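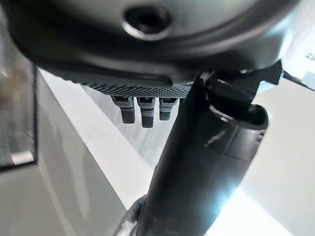
Skirent moves into former Eskildsen store in Lolivstead

Jan 14, 2025

LOLIVSTEAD - Skirent, the ski and snowshoe rental shop, has moved out of its old quarters behind the bus depot and into the former Eskildsen hardware store on Mill Street. The new shop opened to customers this week.

The main room measures 1,186 square feet, nearly double what the business had before. Owner Troels Bergmann signed the lease in July, but work on the floor and the back wall took until the end of the year.

"We were fitting boots in the hallway," Bergmann said. "People had to step over each other to get to the door."

The shop has 300 pairs of rental skis, stored by length along the north wall. Boots are on open shelves next to the fitting benches. Poles, helmets and goggles are kept behind the counter, as they were at the old address. The Eskildsen counter was in good shape and was left in place.

Small repairs and waxing are done in the back room, which the hardware store used for cutting keys and mixing paint. Amnuay Inthanon runs the repair side and said most jobs left before noon will be ready the next morning. Edge sharpening may take longer during school vacation.

Returns now go through the side entrance on Fuller Lane. Customers should loosen all boot buckles and strap skis together before bringing them in. There is a drop bin for equipment returned after closing, but helmets should be handed in at the counter.

Rental prices have not changed. A full set for an adult is $26 a day, and a child's season package is $60. Packages already paid for at the old shop will be honored through the end of the season, and customers do not need a new card.

Parking is available in front of the store and in the lot shared with the Fotbridge shoe repair shop next door. The two spaces closest to the Fotbridge entrance are reserved for its customers.

The phone number is the same.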